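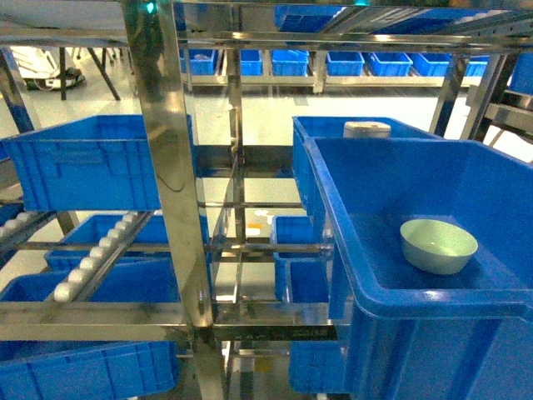 Blue bins on the steel rack, with one green bowl holding out for better company.

The Blue Bin Gallery: a stockroom in July

By Marcelle Besnard

When Winetti moved its tableware out of the old shop and into the unit at Brevness, I was asked to write something for the website about the new storeroom. I sell bowls. I have opinions about glazes. On the subject of shelving I had, until June, led a sheltered life.

The old arrangement was cardboard boxes, stacked by whoever was tallest. It worked well enough until you wanted the box at the bottom. Then you took down everything above it, found it was gravy boats, and put everything back. We once lost 60 egg cups this way and sold them two years later as vintage.

So now we have steel racks and blue plastic bins. I asked whether they came in any other colour and was told that they came in blue. The racks are by Fuseo and arrived as a great many posts and rails with a booklet that used the word "simply" on every page. Kariuki, the fitters, put them up while I made tea and stayed out of the way, a division of labour that suited us all.

A few notes to go with the picture, for those who like that sort of thing.

The bowl. Pale mint green, rounded, with a lighter rim. Customers call it the soup bowl, the porridge bowl and, in one letter, "the sick-looking one". I've eaten from mine every morning for years and won't hear a word against it. In its big blue bin it has more floor space than I had in my first flat.

The rollers. White ones, set in a sloping track on the left. I had assumed they were for other people's warehouses, the sort with forklifts and a canteen. I am now quite attached to them. The idea is that a bin comes down to you and you don't go up to it, and I can think of several areas of life that would benefit.

The row at the back. More blue bins, side by side on their own rail along the far wall. From the doorway they look terribly organised. I have been asked not to rearrange them by shade of glaze.

The floor. Light grey, and shiny enough to make you stand up straight. There are some white bits on it and a small orange mark, and I had intended to say something stern about sweeping. Then I remembered whose turn it was.

The stocktake came to 2,459 pieces, including 587 saucers, a good many of them without a cup to their name. If you own a cup in the same position, please write to us. We'd be glad to make the introduction.

Page last updated 16 July 2024. The storeroom isn't open to visitors, but the shop is, and the mint-green bowls are on the left as you come in.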